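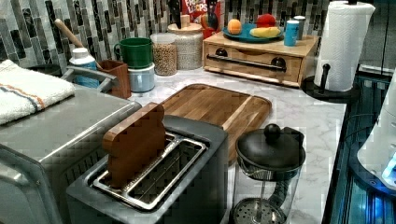
Page last changed in February, 4:10 p.m.

By Pin-yu Tsang

4.2 The counter as a test bench

Most of what we learned about Virko we learned at the kitchen counter, and it seems only fair to give the counter a section of its own. The arm was put together at home over one long winter, from a secondhand base and a good many parts cut at the Desmont shared workshop, and from the start we wanted it to practice in the kind of place where people keep their breakfast things (we had read plenty of papers in which the table holds a single block and very little else).

Figure 3 shows the counter with the wooden toast standing in the nearer slot of the toaster. We are fond of this task, and it has been a humbling one! The slice is flat, the slot is narrow, and a small error in wrist angle that would pass unnoticed when setting down the play apple or the banana matters a great deal once the edge of the bread meets the wire rack. The slice is also free to lean, as it does in the figure, so the next grasp cannot assume that it stands straight up.

We left the clutter where it was. The French press and the glass storage jars gave our depth estimates the most trouble, being clear, and for several evenings the planner we call Skimgate was quite happy to route the gripper straight through the place where the press stood. The folded towel on the toaster oven caused a milder problem of the same family, in that its outline changed whenever it was picked up and put back. The cereal box, with its bright red printing and its toucan, was by contrast the easiest thing on the counter to find, and we came to use it as an informal landmark when checking the calibration by eye.

In all we recorded 810 attempts at the toast task, of which 70 were set aside for testing and never used in tuning. Each evening's session ran to 28 attempts at most, with a pause after the first 21 to let the wrist motor rest. We kept the Ng grasp score from Section 3 unchanged, although it was worked out with thicker objects in mind and is, we think, a little too forgiving of a slice held near its corner. A stricter version is taken up in Section 5, together with the changes to the fingertips.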